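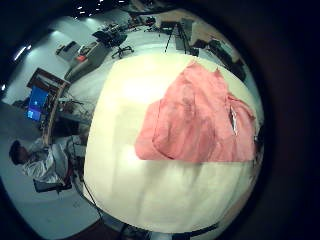 Garment Care and Folding Room: Gallery

The Katavby Textile Study Center keeps one room for the sorting, folding and inspection of everyday clothing. Garments arrive from the Danavance donation program and are handled singly before they are assigned to a shelf. The gallery presents the work of the room and is maintained by Tove Vídalín, Collections Office.

The folding table
A salmon-pink garment in light fabric, lying unfolded on the pale tabletop. Staff begin with pieces in this state and record the fabric, the condition and any visible marks before folding.

The room
A desk with a monitor stands beyond the table, and a member of the room is seated nearby. Inspection notes are entered at a desk and checked against the paper register at the end of each session.

Notes for visitors
The room is open to registered groups of up to 14 persons. Visits last 30 minutes and must be arranged in advance with Kaj Kragh. Bags and coats are to be left in the corridor. Garments on the table may be handled only with the permission of the staff on duty.

Donated clothing is accepted at the Hermans entrance. Items should be laundered and delivered in closed bags, with no more than 2 bags per household. Shoes, bedding and leather goods cannot be received. Donations will next be accepted in September.

Text: Yulan Xiao
Page updated April 25, 2025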